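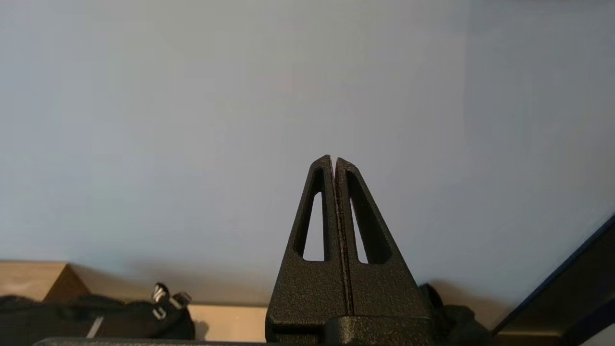

Photo: Liudmyla Marchuk

Chapter 5
Walls and the Colours We Give Them

Ask ten people what colour a plain wall is and most will answer without looking. White, they say, or off-white, or "just the normal colour". Ask them to hold a sheet of printer paper against it and the answers start to come apart. The wall behind the dark shapes in the opening photograph is a very pale blue-grey. Plenty of people who live with a wall like that would tell you it is white, and they would be a little cross if you argued.

This chapter is about plain painted walls: how we choose them, what we claim for them, and how much of what we claim will stand up. You may have picked up some firm beliefs already. Pale colours make a room bigger. Blue is calming. Grey is cold. Smooth walls look clean. Each of these is repeated in shops, in magazines and on the backs of paint tins, and each deserves a harder look than it usually gets.

Take the first. A pale wall sends more light back into the room than a dark one, and that much can be measured. Whether the room then feels bigger is another matter. It depends on the ceiling, the floor, the size of the window and what has been pushed up against the skirting board. Students who paint a small bedroom pale grey and leave a large wardrobe in it are often disappointed.

The claim about calm is weaker still. When Marlene Fraser taught the evening course on which this book is based, she handed out 60 paint cards with the names cut off and asked the class to sort them into "restful" and "not restful". The piles did not match from one table to the next. She then gave the names back, and a good many cards changed piles. A card called Drisska, which hardly anyone had cared for, became restful once it had a soft-sounding name. The exercise proves nothing about blue or grey. It does suggest that we should be careful about taking a paint maker's word for what a colour does to us.

Colour also depends on what stands in front of it. Look again at the photograph. Against matt charcoal black, a pale wall looks paler than it might beside a cream curtain or a pine shelf. Painters have long known this and decorators know it too, though it rarely gets a mention when a small sample square is being held up in the shop. A sample seen on its own under shop lighting tells you very little - less, in my view, than most buyers are willing to admit.

Then there is the finish. A smooth wall and a rough one painted from the same tin will not look the same, as every bump carries its own small patch of light and shade. Wayne MacLeod, whose notes on plastering are used in Section 5.2, goes further and says that half the complaints he hears about colour are really complaints about surface. I would not put a figure on it, but the point is a fair one and we shall come back to it.

In this chapter you will:

compare a painted surface with a known white under daylight and under a lamp
test whether people agree on the "feel" of a colour when they are not told its name
look at the same paint on smooth and textured boards
read 2 short paint advertisements and mark every claim that could be checked

Before you start

Choose a wall you see every day and write down its colour from memory. Do this away from the room. Then go and look at it in the morning and again after dark, with the paper held flat against it each time, and write down what you see in ordinary words. Leave paint names out of it. Keep all three notes, including the one you would now like to change. You will need them for Section 5.1, where we begin with daylight and the trouble it causes.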